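# Two arms, one clock

Stuver began as a scheduling library. Tadix, the firm behind it, wrote the first version to keep a pair of arms on one time base, and most of what has been added since October concerns the moment when two grippers have to work close together.

The planner treats both arms as a single system with one configuration vector. That is costly. A joint plan takes 80 milliseconds on the Flostamwood bench machine, against 12 for a single arm, and the extra time goes almost entirely on collision checks between the links. The saving comes from caching: Stuver keeps a table of 168 pose pairs already known to be safe and searches outwards from the nearest.

Soft goods make the problem worse. A necktie or a scarf has no fixed shape, so the perception layer, Akanda, returns a region and a short list of grasp points, each with a score. The planner takes the best pair it can reach with both arms at once.
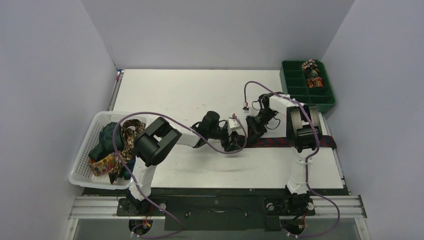 What happens if one arm falls behind the plan? Both slow down together, as the controller stretches the shared clock until the late arm is back within tolerance.

The clock can be stretched by a factor of 4 before the controller gives up, holds position and asks for a new plan. Earlier builds stopped the late arm alone, which left the other pulling on the cloth.

Cables are still handled crudely. Stuver models each one as a fixed margin added to the links - safe enough, but it rules out some poses that would be perfectly usable. A proper cable model is on the list for the next release, along with a log viewer that shows both arms on one timeline.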